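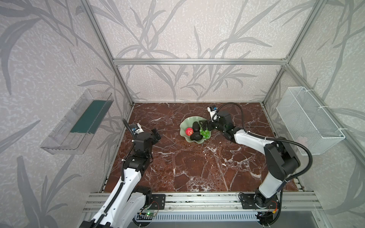 The two-arm cell at the Fellport open day, with the fruit dish.

From: Akua Abubakari
To: Pondix users list
Subject: Re: Anyone make it to Fellport?

Ulla Lie wrote:
> Did anybody from the list get over to the Fellport open day on
> Monday? I had a ticket and then my kid got sick. Mostly I want to
> know if the fruit demo is worth the drive, and whether they let
> you near the arms or keep you behind a rope.

Hi Ulla (and everybody),

I went! Dagmar Holub drove, so I got to eat my breakfast in the car and show up in a good mood. Sorry you missed it, and I hope the kid is better.

No rope. You can walk right up to the rail the arms are bolted to and look down into the cell, and I stood there way longer than I meant to. It's two white arms with black grippers, a camera on each wrist, and a pale green dish in the middle with an apple, two avocados and some grapes. They've papered the walls with this big gray leaf pattern and the floor is dark red marble, so it feels more like somebody's fancy kitchen than a lab. I kind of want that wallpaper.

Saadet Karakaya ran our session and she was great with questions – even mine. I asked about the grapes, of course. She said they're the hard part, and that the avocados give them less trouble than the apple, which I would not have guessed. They have 1,470 practice runs logged with fruit so far, and 822 of those have grapes in them.
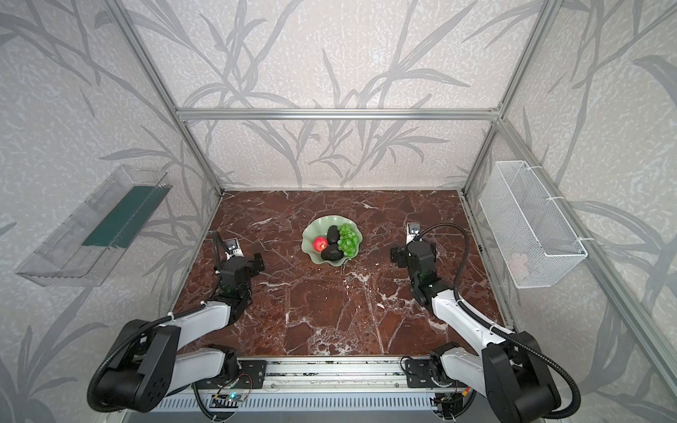 We got the 2:30 slot and there were 19 of us, which was fine for seeing but a bit loud. If you go to the next one (December, she thought, no promises) try for the morning. And park behind the Grellar building, the front lot fills up fast.

Jaruwan, you asked me before I left about how they run the cables. It's loops along the outside of the arms held with white zip ties, same as ours! I felt a lot better about our setup after that.

Dagmar took notes on the software talk and says she'll type them up this week. I skipped it for coffee.

Akua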